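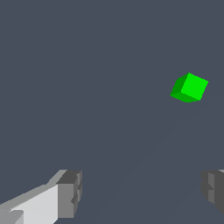
Well, the seed swap has come and gone, and what a lovely crowded afternoon it was! We gave away 147 packets before the coffee even ran out (sorry to everyone who got tea), and the beans went fastest, as they always do. Kęstutis Vaher brought his grandmother's dill again, plus three kinds of squash I had never heard of, and he stayed late to talk anybody who asked through starting them indoors. If you took tomatoes, get them going soon. Leftover packets are in the basket at the Raudsepp Street library until they're gone.

You are receiving this newsletter because you signed up at one of our events. Unsubscribe | Update preferences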